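Notebook, celebrity headlines project
3 June 2018

Started late, printer again. Picking up from the April pull.

Where we are

Raw file from the Pisow archive is 2,908 headlines, all tagged Flamcombe by the site itself. Took out duplicates this morning, 489 of them. Mostly the same story reposted with one word swapped ("slams" to "claps back at", that kind of thing). Kept the earliest version every time and moved the rest to a side sheet. Do not delete the side sheet, I want it for the verb question.

Dedupe rule as it stands: same people, same event, same quote, within the same week = one story. Title change alone doesn't make a new one. Gray area is when they add a second source at the bottom and bump it back to the top of the page. Treated those as duplicates unless the headline names the new source. Might regret that.

Still junk in there. Recaps filed as news. Shopping posts ("get her finale earrings"). A horoscope column that mentions the show once and got the tag anyway. Marked J in column F, not removed yet.

Coding the sample

Drew 300 for hand coding, random by month so the finale weeks don't swamp everything. Jonalyn Tan and I both code all of them, separately, no talking until done. I broke that rule by lunch, see below.

Codes so far:
FEUD - two or more cast members, open conflict, named
ROM - dating, breakups, "cozy", "spotted with"
WORK - firings, hirings, leaving the show, spin-offs
FAM - babies, parents, weddings that went ahead
LOOK - hair, weight, clothes, surgery rumors
RESP - someone answering an earlier story

RESP is the problem child. Nearly everything is a reply to something. Cast member says thing on podcast, site writes it up, ex answers on Instagram, site writes that up, podcast host reacts, site writes that up too. If RESP is allowed as a main code it eats the whole sample. Jonalyn wants it as a second flag only, yes/no, on top of whatever the subject is. I think she's right. Changed the sheet: RESP is now its own column. Need to redo the ones I'd already given it, groan.

Second fight (friendly): fired friend of the lead. Lead runs the salon, friend works at the salon, friend gets let go on camera, then turns up at lead's ex's birthday. FEUD or WORK? I had WORK, she had FEUD. We talked it over at lunch when we shouldn't have. Agreed: code by the headline verb, not by what we know from watching. "Let go" = WORK. "Shades" = FEUD. If the verb is useless ("opens up", "breaks silence", "reveals") go to the first noun after it. If that's useless too, code U and move on, no reading the article.

That rule matters more than I thought. I've seen every episode twice and keep filling in things the headline doesnt say. Example from this afternoon: headline only said she "had company" at the lake house. I coded ROM straight off. Nothing in there says romantic! Could be her sister. (It was her sister.) Changed to U.

Verbs

Running list, just the ones that keep coming up in the sample: reveals, claps back, gushes, breaks silence, hints, throws shade, addresses, teases, admits, sets the record straight, unfollows. Unfollows is new, don't remember it in the early seasons at all. Check against dates before saying that to anyone.

"Admits" is interesting. Used for stuff that isn't shameful in any way. "Admits she loves Arnitz in the fall." That's a town with a cider mill. What is there to admit. Want to split admits by gender of subject, I have a hunch but keeping it out of the notebook until coding's finished so Jonalyn doesn't read it here.

"Source" vs "insider" vs "pal". Started a tally, abandoned it, should be a proper column. The pal always says nicer things than the insider. Maybe.

Duangkaew

Duangkaew (the text tool, not the old version on the shared laptop) chokes on curly quotes. Every headline with a quoted word comes out as two tokens plus garbage. So 'drama' and drama are being counted as different words. Fix is find/replace to straight quotes BEFORE import, then save as plain text, then import. I did it in the other order first and lost most of an hour.

Also it lowercases names, so the cast member called Hope is now merged with hope the feeling. Very hopeful show according to the word list. Going to swap her for HOPEX in the input file and swap back after. Same for Chase. Same for Summer, and check Summer by hand, half of those are the season.

Stop list needs the show title, the site name, "star", "alum", "exclusive". Leave "ex" IN. I took it out by reflex and it's half the point.
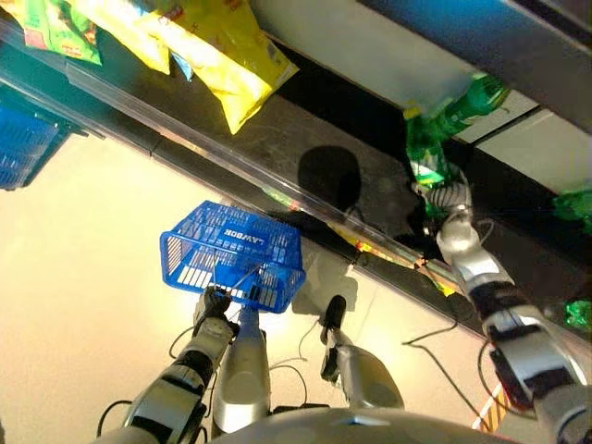
Agreement check

First pass only, on the part of the sample we've both finished. Not writing a number down, too early and the RESP change throws it off anyway. Eyeballing: FAM and LOOK fine, hardly any clashes. ROM ok except for exes. FEUD/WORK messy, as expected, should settle with the verb rule. U is creeping up, I use it more than she does. Possibly I'm being lazy after lunch, possibly she's being generous. Compare by time of day?? Sheet has timestamps.

What to do with exes: "ex" in headline, no new relationship mentioned. She says ROM. I say depends. Parked it. Two examples each to the next meeting and argue it from those.

Loose ends

Headlines changed after publishing. Archive keeps only the last version I think, so the early wording is gone unless the repost caught it. This is why the side sheet stays.

Comments sections: out of scope. Tempting. Out of scope.

Somebody asked if we should add a second site for comparison. Would like to, but not before this batch is coded. If we do, needs the same tag logic or it's apples and oranges. Write to Pisow and ask how they tag, is it the writer or automatic? The horoscope makes me think automatic.

Next

- redo RESP column for my first chunk
- quotes fix, then rerun word list with HOPEX etc
- send Jonalyn the verb rule in writing, she only has it from me talking with my mouth full
- pull J rows and look at them once more before they go
- column for source/insider/pal
- find the charger
- reunion special is still missing from the episode list, add air date so the headline spike afterwards makes sense

Backup copied to the blue drive, file name ends in _dedup_v2. The one ending _dedup_final is older, ignore, will rename tommorow.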